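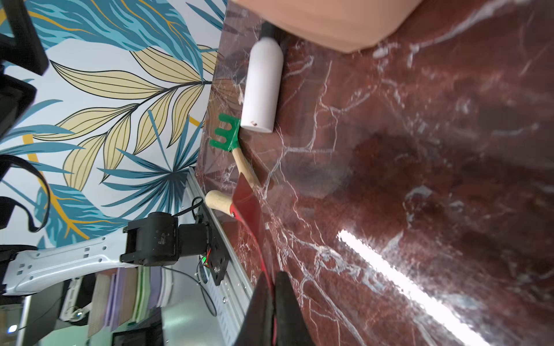 Red marble and palm-leaf wallpaper.

I'd been emailing with Noura Harb for most of the summer before we managed to sit down together, and by then I had so many questions about hotel breakfasts that I'd started keeping them on the back of an old gas bill. She spent years running the morning shift at the Nekenero, a 60-room place by the water, and she now goes around helping smaller inns fix whatever is wrong with theirs. I love a hotel breakfast (I will get up early on vacation for one, and my husband will not), so I was maybe a little too excited.

"Please don't ask me about the waffle maker," she said, before I'd even gotten my coat off.

I asked her about the waffle maker. She hates it! It beeps, it drips, and it makes a line. "You have one guy standing there with a paper cup of batter and six people behind him pretending they aren't annoyed. And then he does it wrong and they all have to watch."

So what does she put there instead? Bread, mostly. Good bread, a decent toaster, and butter that has been out of the fridge long enough to spread. She got quite worked up on the butter. At the Nekenero it used to come in those little foil squares, rock hard, and she watched people rip holes in their toast for months before she talked the owners into a big dish of it. "They thought it would cost a fortune. It cost less. People take what they want when they're not unwrapping things."

Noura grew up over her uncle's bakery and says she never planned on hotels. She took a front desk job in August, the worst month to start, and on her 4th day the breakfast cook walked out at a quarter to six. Somebody had to boil the eggs. "I boiled so many eggs. I didn't know how many people eat an egg. I made all of them, the whole delivery." Guests had egg salad for lunch, compliments of the house, and she had a new job by the end of the month.

I wanted to know how she figures out what people will eat, because I've seen those enormous pans of scrambled eggs and wondered. She told me she learned it from Bergþóra Thygesen, who ran the kitchen back then and kept a spiral notebook with every morning in it: weather, who was staying, what came back on the plates. Rainy days people eat more and stay longer. Wedding parties want nothing until ten and then want everything. Cyclists will clean you out of bananas.

"Bergþóra was scary," Noura said, very fondly. "She'd look at a plate in the dish pit and say, the melon's no good, and she was always right about the melon. I still have one of her notebooks. I don't think she knows I have it."

We got onto coffee next, and I'll admit I've been wrong about this one. I always figured the fancy push-button machines were the nice option. Noura would take a plain pot of drip, made often, over any of them. The inn she's working with now, the Irkside, had one of the push-button kind and it was broken more than it was working, and every repair visit ran them 400 dollars. She had them put it in the garage. Now someone walks around with a pot and asks if you'd like more, and the reviews started mentioning how friendly everybody was. Same staff!

I asked if there was anything she steals from other people's breakfasts when she travels. (Ideas, I meant. She told me about the jam first.) She likes a small table by the door with fruit and paper bags for people leaving early. She likes a card that says which sausages are pork. She stayed somewhere once that put out a bowl of cold rice pudding with cinnamon, no sign, no explanation, and she went back for it three times.

"And a real chair," she added. "Why is it always a stool? I'm half asleep. I don't want to climb."

Her own breakfast at home is coffee and a cracker, standing up at the sink. I must have looked let down, because she laughed and said that on her days off she makes her uncle's flatbread with thyme and oil, and that she'd send me the recipe if I promised not to weigh anything. It came the next morning. It says "flour, until it feels right," and I'm on my second try.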